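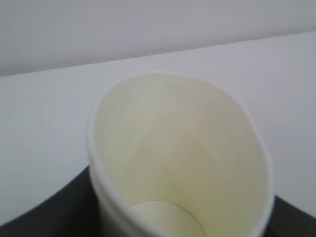 Call for participants: help us write the house rules for robots that work beside people

Hi, I'm Ultan, and I look after the good practice side of things at Ellard. We're a small outfit that sets up robot arms for cafés, canteens and test kitchens, and for the past while I've been stuck on a job I can't finish from my desk. I need people. Quite possibly you!

The job is a plain-language code of practice for handling and serving tasks. Picking up a cup, setting it down, passing it over, stopping when somebody reaches in. There are proper safety standards for the machines themselves and we follow them, but they're written for engineers and they don't say much about the small stuff. Who's allowed to restart an arm after it stops? How close can you stand while it's working? If it drops something, do you pick it up straight away or do you press pause first? Every site we've been to has its own answer, and half the time the answer lives in one person's head.

So I've written a draft. It's called the Trevis rules (after the building I wrote it in, nothing grander than that) and I'd love to have it pulled to bits by people who haven't spent years standing next to these things.

Who I'm looking for

Anyone 18 or over, really. You don't need to know a thing about robots. I'd be especially glad to hear from people who've worked a counter, a coffee cart, a hospital kitchen or anywhere else with hot drinks and not enough elbow room. I'm also keen to have people who use a wheelchair, people who are left-handed, and people with low vision or hearing loss, as my draft has clearly been written by a tall bloke who has none of that to think about. If you find automation a bit unnerving, please come anyway. I'd like to know which bits bother you.

I can't take anyone who works for a company that makes or sells robot arms, or anyone who's related to one of us. Sorry, Mum.

What you'd be doing

There are 2 sessions, both at our workshop on Semden Road, and each one runs for 2 hours with a break in the middle.

In the first you'll read the draft (it's short, I promise) and then work at a bench beside an arm that's doing simple jobs with paper cups. You'll be asked to follow the rules as written and tell me out loud whenever one is confusing, annoying or just plain silly. I'll be taking notes and trying very hard not to argue.

In the second session we'll give you the revised version and ask you to teach it to somebody who's never seen it. I reckon that's the best test going. If you can't explain a rule to a stranger in a sentence or so, it needs another go.

A few things we stick to

The cups are empty in every session. No hot water, no coffee, no exceptions, even if you ask nicely. The arm runs at reduced speed the whole time, one of our staff has a hand near the stop button, and you'll have a stop button of your own. Press it whenever you like – you won't break anything and you don't have to give me a reason. Long hair tied back, please, and closed shoes. Lanyards and dangly jewellery stay in the locker.

You can leave partway through and you'll still be paid for that session. You can also ask us to throw out your comments later on, right up until the end of March, when I have to lock the text.

We don't put names in the write-up. The camera on the arm records while it's working, so your hands might turn up in the footage. We keep that to ourselves and use it only to check what happened against what the rule said should happen. If you'd prefer not to be recorded at all, tell me beforehand and I'll put you in a session where we switch it off.

Pay and practical bits

You'll get a gift card for each session, handed over on the day, and we'll cover your bus fare or parking. Tea, coffee and decent biscuits at the break, well away from the robot. The workshop is all on one level with an accessible toilet. If you need an interpreter or a support person, let me know early and we'll organise and pay for it.

The whole thing's been looked over by Liam Ó Flaithearta from Nic Giolla, who checks our studies independently. If something doesn't sit right with you and you'd sooner not raise it with me, you can go directly to him. His details are on the consent form.

How to put your hand up

Ring the workshop on extension 3281 and ask for Ultan, or drop in and leave your name at the front desk. Tell me a little about the work you do or used to do, any access needs, and whether mornings or evenings suit you better. No résumé, please! I'll ring everyone back, including the people I can't fit in this time.

Names need to be in by 2nd January.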